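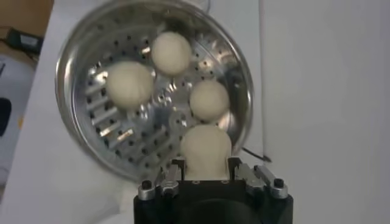 Notes on moving the recipe archive off the old host

2024-10-08

The archive had been on the same shared server for longer than I care to work out. Stotov sent a notice in September that the plan was being retired, so I spent two evenings moving it. I'm writing down the steps while I still remember them.

The old export tool produces one large text file with every entry run together. Mine came to 3,111 entries, counting drafts and duplicates. The separator between entries is a line of equals signs, which would be fine if I hadn't used the same line inside a few posts as a divider. I found those by searching for any separator not followed by a title field, and fixed them by hand.

Dates were the next problem. Before I changed themes, the software stored them day first. After that, month first. There is no flag in the file to say which is which. Entry numbers go up in order, though, so I sorted by number and looked for places where the date jumped backward. That caught 73 bad ones. A few more could be wrong by coincidence and I don't plan to look for them.

Fractions were worse than dates. The old editor turned 1/2 and 1/4 into single characters, and the export turned some of those into question marks. A line reading "? cup milk" can't be repaired by a script. Angelica Salazar had printed a good part of the baking section years ago and still had the binder, so I checked against her pages. Where she had no page, I left the question mark in place and added a tag, "verify". If you cook from one of those, write to me with what you used.

Units I left alone. I considered converting everything to grams and did it for the bread section, then put it back. My old cups were not measured with any care, and a figure like 127 g suggests they were.

For the new setup I'm using Clonari, which builds plain pages from a folder of text files. A full build takes 10 seconds on my laptop. Search is a separate index and has to be rebuilt by hand - I forgot this the first time and spent a while wondering why new posts didn't show up. The command is in the notes file at the top of the folder.

Alfredo Castillo asked whether comments will come back. The old ones are saved, but they aren't threaded and most of the reply links point nowhere. I may attach them as flat lists at the bottom of each page.

Still open: redirects for the old category addresses, the print style sheet, and the index page for soups, where the sort order ignores accents. Feed readers should pick up the new address without any change. If yours doesn't, delete the feed and add it again.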